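## 4. Working near windows and curtains

Read this section before you run any cloth task in a furnished room. It applies to two-arm set-ups fitted with finger grippers. Section 3 covers tables and worktops and most of it does not carry over.

A word on where these rules come from. The first version of this guide repeated the supplier's advice, which was to "ensure a suitable environment." Dalia Juška struck that line and asked what a suitable environment was, and the supplier's answer ran to a page without a single thing you could check. What follows is shorter. If you think a rule is wrong, write to her with a reason. "We have always done it the other way" has been tried.

### 4.1 Before power-on

1. Read the room card. If there is no card, the room has not been checked and you do not run in it, whatever the booking page says.
2. Walk the full reach of both arms with the power off. Look behind the curtain as well as in front of it.
3. Clear the sill. Small objects behind sheer cloth get dragged along with it, and a gripper closing on a fold has no idea what is in the fold.
4. Check that the window is shut and latched. A draft moves sheer fabric enough to spoil a run and to put cloth into a finger joint.
5. Find the e-stop and press it. Reset it. A stop button that was tested in another room was not tested.
6. Set the grip limit to profile 4 (light cloth). Do not trust the automatic profile. Dranero's software picks one from the camera image and shows a green tick either way.

> **Caution:** Cords, chains and tie-backs must be removed or pinned outside the reach of the arms. Hooking them over the rail does not count as pinned.

### 4.2 Light

Most of the trouble we log near windows is put down to "perception." That word covers a lot of plain bad planning. If the daylight comes from behind the cloth, the camera gets a bright upper half and a dark floor, and the auto exposure will settle for one of them.

1. Fix the exposure by hand with the curtain closed. Set it on the cloth where you intend to grip.
2. Check that you can still make out both grippers and the bottom hem on the monitor. If you can't, wait for different light or add a lamp on the room side.
3. Turn off auto exposure and auto white balance. Look again after 30 minutes, and reset by hand if the light has changed.
4. Write the light condition in the run log in ordinary words. "Sun on right side, floor dark" is useful. "Normal" is not.

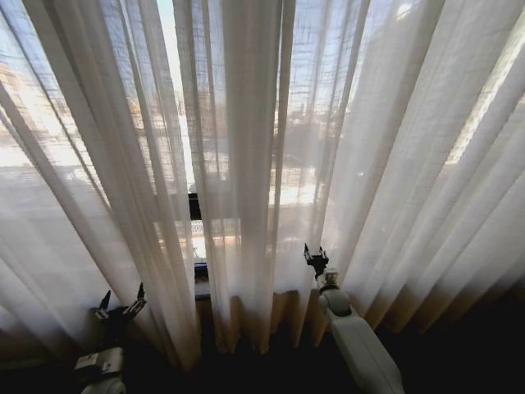

Depth readings are a separate matter and deserve more suspicion than they usually get. Open-weave fabric lets part of the signal through, so the sensor may give you the curtain, the glass, or some figure between the two that belongs to nothing at all. The Irkard data sheet claims reliable depth on "most household textiles" and does not list them. Until somebody produces the list, assume sheers are not on it.

1. Place the depth target flat against the window-side face of the cloth and take a reading at each planned grip point.
2. Remove the target and read again. If the two differ by more than 30 mm, depth is off for that point and you approach by position only.
3. Set the hard forward limit 40 mm short of the glass. This limit lives in the arm controller. A limit set in the task script is a wish.

> **Note:** Aigars Kļaviņa has asked for the forward limit to be smaller, on the grounds that it makes the back layer of a double curtain unreachable. He is right that it does. The limit stays until there is a test showing that a smaller one is safe on real glass.

### 4.3 Approach and grip

1. Bring one arm in at a time for the first pass. Two arms at once is allowed only after a clean single pass with each.
2. Approach with fingers slightly open, at crawl speed, for the last stretch before the cloth.
3. Stop at contact. Look at the monitor and then look at the curtain itself.
4. Close on one fold. Where layers overlap it is easy to take two, and the second usually shows up when the rail starts to bend.
5. Pull sideways only. Never pull down or toward the room.
6. If cloth enters a joint or linkage, press the e-stop and free it by hand. Do not open and close the gripper to shake it loose. This was in the old Shehata instructions as a tip, and it is how you tear a curtain.

> **Caution:** No person stands between the arms and the window while power is on. This includes the person holding the curtain "just for a second."

### 4.4 About the certificate

The Nendeo certificate (folder 2889) is often quoted as proof that the set-up is cleared for homes. Read it. It covers the arms, bolted to a bench, moving rigid parts. It says nothing about cloth, windows, or furnished rooms. A certificate for one job is worth having for that job, and you may not cite it in a room card for any other.

The same goes for "collaborative mode." The label describes how the arm behaves when it meets resistance. A sheer curtain offers next to none, so the arm will carry on through it to whatever is behind.

### 4.5 After the run

1. Open both grippers fully and back the arms away before cutting power.
2. Inspect the fabric at each grip point for pulled threads. Record them even if they were there before.
3. Check the fingers for lint, including inside the joints.
4. Sign the log. Unsigned runs are left out of the pass rate, and so are runs signed later from memory.

Rule 4.3.1 is up for review in April. Until then it applies as written.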